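Teaching two arms to close a laptop

Can a machine tidy your desk yet? Partly — and the parts it can do are a lot of fun to set up! Start with one small chore and a table marked out in blue tape.

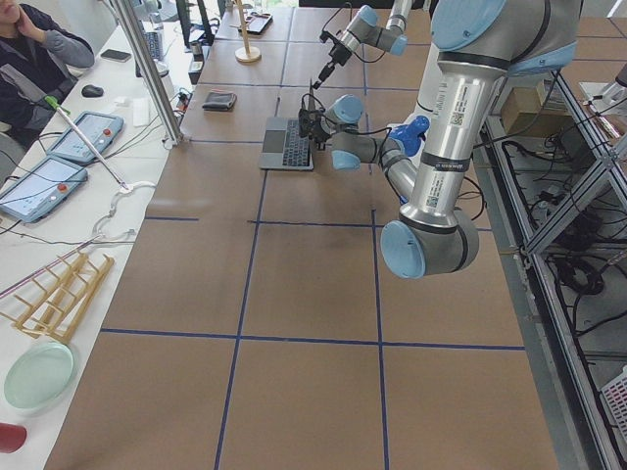
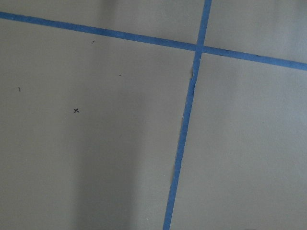
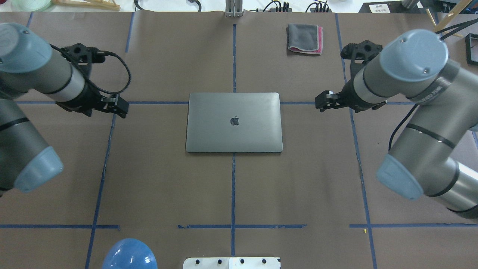

Step 1: Pick your square

Keep the laptop in one taped square and start with the lid open.

Step 2: Go slow

Lleucu Llewellyn runs the first 8 tries at low speed, then speeds up. Our best day so far was 40 good closes out of 43 — folding cloth is much further off.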